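## 4. Setting up a tray

Gatum trays ship flat-wrapped. Let each tray stand unwrapped for 24 hours before you load it.

1. Cut the paper band and lift off the wrap.
2. Run a dry cloth along the rim and trim any loose ends with scissors.
3. Press the 4 felt pads onto the underside, one near each corner.
4. Set the tray on a level shelf or counter, at least 30 inches from a heater or stove.

**Note:** Divided trays work best with the long compartment at the back.

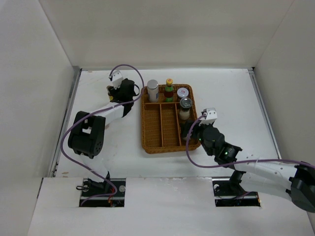
*Fig. 4. Divided woven tray, long compartment at the far side.*

5. Load the long compartment first, then the narrow ones.
6. Write the contents on a Haltwood tag and tie it to the rim.

**Caution:** Do not soak the tray or put it in a dishwasher. Wipe up spills right away and let the weave dry in open air.

**Caution:** Do not lift a full tray by its dividers. Hold it from underneath with both hands.

Replace the felt pads each June. For spare pads, see Section 7.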